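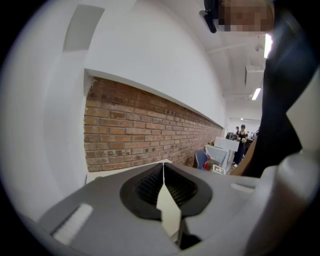

Prepared by Lindalva Furtado, with exercises by Gervásio Dantas
Last revised 16th July

Handout 6: Limited-Time Modes in Multiplayer Games

Reading for this unit: the course packet, chapter on live operations, and the Govex case study. Students should bring a copy of this handout to the seminar led by Dalva Arruda.

1. Scope

This unit deals with the design and scheduling of temporary game modes. A temporary mode is a set of rules offered alongside the permanent game for a stated period and then withdrawn. Seasonal cosmetics, discounts and double-experience weekends are covered in Handout 7 and should not be discussed in the written assignment.

2. Terms

Queue: the pool of players waiting to be placed in a match under one set of rules.

Window: the period during which a temporary mode is open.

Rule set: the values and conditions that distinguish one mode from another, including team size, respawn rules, starting equipment and the condition for victory.

Split: the division of the active population among the queues open at one time.

Return: the reopening of a mode that was previously withdrawn, with or without changes.

3. The population problem

Every queue draws on the same players. When a studio opens a temporary mode, it takes players out of the permanent queues, and waiting times in those queues rise. The effect is small at busy hours and large at quiet ones. It is also uneven by region, so a mode that fills quickly on one continent may be unplayable on another.

The Govex case study follows Jevport, a team shooter with two permanent queues. In June the studio opened a third queue in all regions for 20 days. Matches in the new mode required 82 players. In the smallest region the queue filled only in the evening, and the studio lowered the requirement to 33 for that region partway through the window. Complaints about waiting stopped, but the map had been drawn for the larger number, and players reported long stretches without meeting an opponent.

Students should note the order of decisions. The map was finished first, the player count was set to suit the map, and the regional populations were examined last. Kelly Vasconcelos argues in the course packet that this order should be reversed. Her position is the one adopted in this course, although students are free to dispute it in the assignment.

4. Respawning and match length

A mode in which eliminated players return to the field cannot end by elimination. It needs a second condition, usually a score or a clock. Asberg, the arena game discussed in Handout 4, uses both: a match ends when one side reaches 100 points or when time expires, whichever comes first.

A score limit gives matches of unequal length. A time limit gives matches of equal length but may leave the final minutes without interest when one side is far ahead. Common remedies include raising the value of late points and closing part of the map. Both remedies have costs. Late points worth more than early ones tend to make the opening of the match feel unimportant, and a shrinking map favors the side already holding the center.

5. Returning modes

A mode brought back unchanged is cheap to run, and players need no instruction. Interest usually falls with each return. A mode brought back with changes must be tested again, including its interaction with weapons and vehicles added to the permanent game in the meantime. Arlindo Lacerda's notes on regression testing, distributed with Handout 5, apply here in full.

6. Exercises

6.1 Write a rule set for a returning mode in Asberg. Change no more than two values from the permanent game and state what each change is expected to do.

6.2 Using the Govex case study, propose a schedule of daily opening hours for the smallest region.

6.3 Compare a score limit and a time limit for a mode with four teams. Explain how each treats the team in last place.

Answers to 6.1 and 6.2 are submitted in writing before the seminar. Exercise 6.3 will be discussed in class and is not graded.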